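Serena Morelli
@serenamorelli
Gripper comparison notes. Two parallel-jaw grippers, one arm, one bench, same object set. Posting as I clean up the log. Long thread.

Serena Morelli
@serenamorelli
Contenders: the Fenano two-finger we have been running since January, and the Brinisent two-finger that a few people here asked me to try. Both electric, both black, both bolt to the same wrist flange. The Brinisent needs a 7 mm adapter plate. The Fenano goes straight on.

Serena Morelli
@serenamorelli
The adapter plate matters more than it sounds. It moves the fingertip out by 7 mm and if you forget to update the tool offset you will drive the tips into the table on the first low pick. I forgot. Tips are fine, table has a mark.

Serena Morelli
@serenamorelli
Stroke. Fenano opens to 80 mm, Brinisent to 89. Measured with calipers between the finger faces with no pads on. Pads take a bit off each side, so measure again once you have stuck yours on.

Serena Morelli
@serenamorelli
The extra 9 mm is useful for one thing: approach error. On foam cubes both grippers have plenty of room. On anything close to full stroke, the narrower one clips the object on the way down if your pose estimate is a little off.

Serena Morelli
@serenamorelli
Protocol, for those who asked. 786 grasp attempts, split evenly between the two grippers. Object order shuffled. Same operator for all resets (me). Same speed limit. An attempt counts as good if the object is lifted clear and held for 7 seconds.

Serena Morelli
@serenamorelli
Attempts where perception failed before the gripper closed were thrown out and rerun. I am comparing hardware here and the detector gets its own thread some other time.

Serena Morelli
@serenamorelli
Foam cubes: no difference worth reporting. Foam forgives everything. If your vendor demo is all foam cubes, ask for a different demo.

Serena Morelli
@serenamorelli
Plastic banana is a better test. Curved, smooth, and the contact patch changes with where along the length you close. Grasping at mid-length across the short axis works on both. Near either end it rotates in the fingers, worse on the Fenano with bare metal tips.

Serena Morelli
@serenamorelli
Pads fixed most of that. I tried three materials and settled on a soft white one from Rizzi, cut to size with a craft knife and stuck on with thin double-sided tape. Thick tape lets the pad shear under load and then you are chasing an offset that moves.

Serena Morelli
@serenamorelli
Panda figurine. Standing, you close across the body and lift, easy. On its side, the legs stick out and the choice of closing axis decides everything. Across the body is still right but the approach has to be lower than the planner likes. I lowered the clearance limit by hand for this object only.

Serena Morelli
@serenamorelli
Plates are where both grippers are poor. The rim is low and a straight-down approach with one finger inside and one outside leaves very little to hold. A tilted approach helps. Neither maker documents side load limits on the fingers, so I kept the tilt small.

Serena Morelli
@serenamorelli
Drawer. No handle used, just the front edge of the open drawer between the fingers, then a straight pull or push. This is a test of the arm as much as the gripper. If your path is off by a few degrees from the drawer axis the force shows up at the wrist first.

Serena Morelli
@serenamorelli
On the drawer the Brinisent was worse. There is play in the finger carriage, you can feel it by hand with the power off. On a pick you never notice. On a pull the fingers rock, the edge walks in the pads, and after a few cycles you are holding it by the corner of the pad.

Serena Morelli
@serenamorelli
Camera placement. Wrist camera above the gripper, plus a fixed one that sees the whole table. The wrist view is good for the last stretch of a pick and close to useless for the drawer, where the drawer front fills the view before you get there. Drawer work runs off the fixed camera.

Serena Morelli
@serenamorelli
Controller is the Zarix box, latest firmware. One complaint. The gripper command returns when motion starts, so you have to poll for position or you lift early. The manual says otherwise. I now poll, with a timeout, and treat a timeout as a failed grasp.

Serena Morelli
@serenamorelli
Cable routing ate an afternoon. The gripper cable needs a loop long enough for full wrist rotation and short enough that it does not drag over the objects. Too short and the connector takes the strain. Tape a mark on the cable once you find the right length – you will have it off again.

Serena Morelli
@serenamorelli
Drawer edge first, then over by the banana:

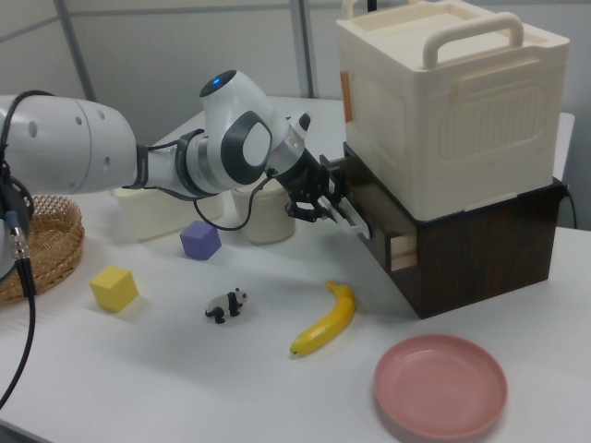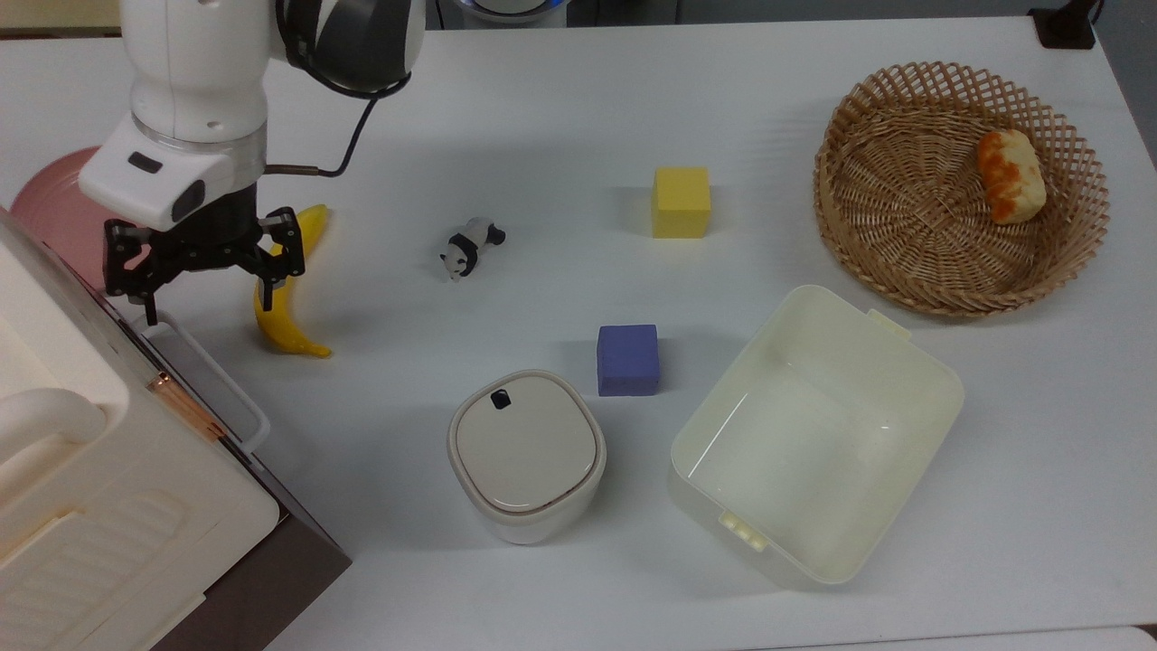 Serena Morelli
@serenamorelli
Force settings. I ran both at the lowest setting that held the heaviest object, then went up one step. More than that and the foam keeps a dent for a while, which changes the width reading on the next attempt. Small effect, but it is in the data if you look for it.

Serena Morelli
@serenamorelli
Width feedback is better on the Brinisent. Finer steps and less noise at rest. If you use closed width to decide whether you are holding something, that is a real advantage. With the Fenano I had to average a few readings.

Serena Morelli
@serenamorelli
Noise: the Fenano whines on close. Not a spec item, but I sit next to it.

Serena Morelli
@serenamorelli
Where I landed. For picking loose objects off a table I would take the Brinisent for the stroke and the feedback. For drawers, lids, anything where the fingers carry a pull, the Fenano. We do both, so the Fenano stays on the arm for now.

Serena Morelli
@serenamorelli
A few of you asked for success rates per object. I want to recheck the labels on the plate attempts before I put numbers up. Some were marked good when the plate was only dragged.

Serena Morelli
@serenamorelli
Also still open: whether the carriage play on the Brinisent is normal or I have a bad unit. I have written to them. If you own one, power it off, hold the fingers and rock them sideways, and tell me what you get.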